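4. Setting up match day in Ollell

Applies to: club admins and team managers. Updated 2019-06-05. Questions to Sylvie Bergeron, league office.

Do this section the evening before your first home game. Not in the car park ten minutes before kick-off. Section 3 (club profile, colours, ground address) must be finished first or the Match Day tab stays grey.

4.1 Before you start

Have to hand:
Your club PIN (six digits, on the welcome letter)
Player registration numbers
Referee's name and mobile
A phone or tablet with a decent charge

Old tablets are fine, old browsers aren't. If the fixture list comes up blank, update the browser and try again before ringing anyone.

4.2 Load the fixture

1. Log in. Pick your club, then the team. Clubs with more than one side — check you've got the right one, the under-15s and under-16s sit next to each other and look the same.
2. Open Match Day, then Fixtures.
3. Tap the fixture. Home team shows on the left.
4. Check date, kick-off time and pitch. Wrong pitch? Tap Amend, choose the right one, Save.
5. Tap Confirm Fixture. Badge goes from amber to green.

Note: away team gets a message as soon as you confirm. Amend after that and they get another one. Try to get it right first time, Rajitha Cassim at Virk Rovers had four in one evening and wasn't happy.

CAUTION: Do not use Delete to change a kick-off time. Delete removes the fixture for both clubs and only the league office can put it back.

4.3 Enter the squad

1. Match Day, then Squad.
2. Tap Copy Last Squad, or add players one at a time by registration number.
3. Set shirt numbers. Two players can't share a number, the second one gets rejected.
4. Mark the captain and the goalkeeper.
5. Mark substitutes. Maximum in the county divisions is five.
6. Submit Squad.

A red name means suspended or not registered. Don't play them. The fine is £200 and the points go as well. If you think the red is a mistake, ring the office before the game, not after.

Squads lock 10 minutes before kick-off. After that changes go on the paper sheet and the ref signs it.

Note: Notes box takes 500 characters. Anything longer gets chopped with no warning.

4.4 During the game

1. Tap Start at kick-off. The clock runs on its own, no need to keep the screen on.
2. Goal: tap the team, then the scorer, then Save. Own goals have thier own button, bottom right.
3. Card: tap the player, then yellow or red. Pick the reason code from the list.
4. Substitution: player off first, player on second. Other way round and it thinks you've got 12 on.
5. Half time: tap Pause. Second half: tap Resume.

Made a mistake? Tap the entry in the timeline, then Undo. Works until the result is submitted.

No signal at the ground is OK. Entries save on the device and go up later — just don't log out in the meantime or they're lost. 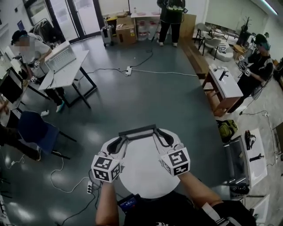 4.5 Submit the result

1. Tap Full Time. Check the score with the ref.
2. Check scorers and cards against the ref's notebook.
3. Give the referee a mark out of 100. Under 60 needs a written report.
4. Tap Submit Result. Both clubs have to do this. If the two scores don't match, the fixture goes to Disputed and Tariq Jatoi will ring you both.

CAUTION: Results in by 6 pm on the day of the game. Late ones are fined automatically from October onwards.

4.6 Abandoned and postponed games

Abandoned: tap Full Time, then Abandoned, then enter the minute. Leave the score as it stood. The league decides what happens to it, dont guess.

Postponed: Fixtures, tap the game, Postpone, choose a reason. Ring the ref yourself, the system does not do it for you. Then ring the away club.

4.7 Error codes

Code 13: squad not submitted. Go back to 4.3.
Code 21: wrong PIN. Three goes, then locked for an hour.
Code 34: fixture already confirmed by someone else at your club. Usually harmless. Refresh.

Any other code, write it down and email it to the office with the fixture number.

Next: section 5, Cup ties and extra time.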